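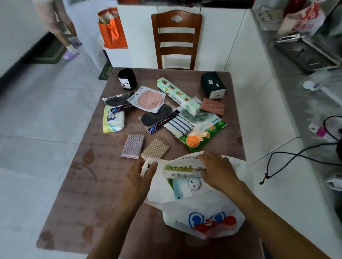
テーブルに広げた買い出し品。ラップ、スポンジ、ウェットティッシュなど

共用キッチン立ち上げ 中間報告(12月分)
文:シルヴァナ・バロス(Silvana Barros)
12月

Multwood助成担当のみなさま

こんにちは、クラークゲート(Clirkgate)の家のシルヴァナです。先月の報告が短すぎると言われてしまったので、今月はちょっと長めに書きますね。お茶でも飲みながら読んでください!

まずは消耗品の買い出しから。今月いちばん大きく動いたのがここです。いただいた助成のうち「日用品・衛生用品」の枠がずっと手つかずだったので、入居の前にまとめてそろえることにしました。冒頭の写真は袋から出して仕分けているところです。赤と青のキャラクターの顔がついた白いレジ袋、かわいいでしょう。テーブルクロスの上にたくさん並べて、置き場所ごとに分けていきました。

キッチン行きは、ラップ、スポンジ、布類です。スポンジは赤白の柄のもの、ピンクと白、ベージュっぽい色と白があるので、食器用、シンク用、コンロまわり用と色で使い分けようと思っています。前の家では全部同じ黄色のスポンジを買ってしまって、シンクを洗ったもので誰かがコップを洗うという悲しい事件がありました……。今回は流しの横に色分けの札を貼ります。札の文字は日本語と英語とポルトガル語で、もう下書きはできています。

ラップは細長い箱のもので、引き出しに縦に入るかどうかが心配でした。測ってみたら奥行きがぎりぎり2センチ余ったので、上から二段目を「包むもの」の段にします。アルミホイルはまだ買っていません。来月の買い物リストのいちばん上に書いてあります。

ウェットティッシュは玄関とキッチンの両方に置きたいので、追加で買うつもりです。靴の中敷きも買いました。「それは消耗品なのか」と経理の方に聞かれそうなので先に書いておくと、申請書の品目表では「玄関・履物」の欄に入れてあります。もし対象外でしたら自分たちの会費から出しますので、遠慮なく言ってくださいね。

お金の話です。今月の小口の支出でレシートが一枚だけ別になっているものがあり、金額は1,464円です。月末の集計のあとに出てきたもので、会計表では来月の一行目に載せました。ほかのレシートは全部台紙に貼って、番号を振って保管しています。レシートは今のところ31枚。コピーは紙で郵送しますが、スキャンのほうがよければそうします(スキャナーはロスネス(Rosness)の事務所で借りられます)。

つぎに部屋のこと。白いカウンターは高さもちょうどよくて、作業台としてよく使っています。木の椅子は背もたれの上に持ち手の穴があいているタイプで、片手でひょいと動かせるのが本当に助かります。床はタイルなので冬はかなり冷えます。カウンターの下に緑のマットを敷いたら足元がずいぶん楽になりました。スリッパは人数分ほしいところですが、来客用までは予算が足りず、様子見です。

遅れていることも書きます。ミハイリウク(Mykhailiuk)工務店にお願いしている吊り戸棚の取り付けが、部材待ちで来月にずれました。それまでストック品の置き場がありません。当面は持ち手つきの袋に種類ごとに入れて、台の上に並べておきます。見た目はあまりよくないけれど、どこに何があるかはすぐわかるので、しばらくはこれでいきます。戸棚がついたら、下の段に重いもの、上の段にラップやスポンジの予備、という順で移す予定です。

それから、在庫の管理について前回ご質問をいただいていましたね。アプリも試したのですが、私が三日で入力をさぼりました。すみません! いまは冷蔵庫の横に紙の表を貼り、最後の一個を開けた人が丸をつける方式にしています。月の半ばに私が表を見て、丸のついたものだけ買い足します。使用量の数字は、入居が始まって一か月たったところでまとめてお送りします。

来月の予定を書いておきます。
・吊り戸棚の取り付けと、ストック品の引っ越し
・スポンジの色分け札、引き出しのラベル貼り
・アルミホイル、ゴミ袋、ウェットティッシュの買い足し
・入居者向けの台所説明会(午後6時から、軽い食事つき)

予算は日用品の枠の72パーセントが残っています。余裕があるように見えますが、入居後は減りがぐっと早くなるはずなので、このままの配分で続けさせてください。ひとつご相談で、残りの一部を食器棚の仕切りに回すことはできますか? 見積もりはまだですが、お皿を立ててしまえると、かなり場所が空くんです。

お返事はいつものメールで大丈夫です。説明会にもよかったらぜひ来てください。豆の煮込みを大鍋で作ります。

最終更新:12月 午後4時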